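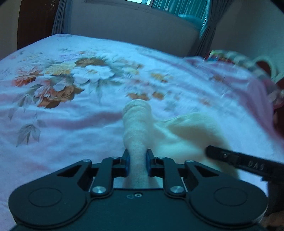

Last changed: 30th November

Skarphéðinn Vigfúsdóttir
Well, hello from the spare bedroom, where I've spent my Saturday teaching a robot about socks. A few of you asked what this job involves day to day, so I've put the kettle on and I'm going to tell you, at my usual length (sorry, Mum).

Skarphéðinn Vigfúsdóttir
The robot itself lives at the Grorkwood workshop and I've only met it twice. What I've got at home is the gripper, the same kind of fingers it has, with blue rubber pads at the tips. I pick things up with it the way I'd like the robot to, and the recordings go off to Poul Damgaard, who does the training side.

Skarphéðinn Vigfúsdóttir
One go at the job is called a demo. The target for the sock set is 600 and as of this arvo I'm at 527, which I'm pretty chuffed with! Poul wanted a patterned background for this lot, so the floral bedspread has finally found its calling. I've had it for donkey's years and it's never been so useful.

Skarphéðinn Vigfúsdóttir
Grey socks are my favourites at the moment. Rolled up they make a nice firm little column, and if you bring the pads in on both sides and keep it upright you can lift it clean off the bed. White ones left lying loose are a different kettle of fish, you have to decide where to pinch before you go anywhere near them, and you can't dither, or the robot learns to dither too.

Skarphéðinn Vigfúsdóttir
I mean that quite literally, by the way. My first 100 demos had a little pause before every grab (I was thinking!) and when they trained on them the robot stopped and hovered over each sock like it had forgotten why it came into the room. Ásdís rang me up laughing. We threw the lot out and I started again.

Skarphéðinn Vigfúsdóttir
Kaj asked whether driving the arm by remote would be easier. I had a turn at that when I was up in Tokville and for me it was much slower, there's a wee lag and I couldn't feel when the fabric had started to slip. With the gripper in my own hand I get a bit of that feeling back through the handle. Þórarinn is brilliant on the remote, mind you, and he does all the drawers and cupboards that way, so it may just be me.

Skarphéðinn Vigfúsdóttir
Things I'd tell anyone starting out: go a touch slower than you would with your fingers, come in from a different side each time, and if you fumble a grab, pick the sock up again and carry on, the recoveries are worth keeping. And have a proper break, my wrist was grumbling by lunchtime.

Skarphéðinn Vigfúsdóttir
Tea towels are next, in December, and Ásdís has threatened me with fitted sheets after that. If anyone has odd socks they don't want, especially stripy or fluffy ones, I'd love them, any colour at all. Drop them at mine or leave them with Kaj. Right, back to it, 73 to go.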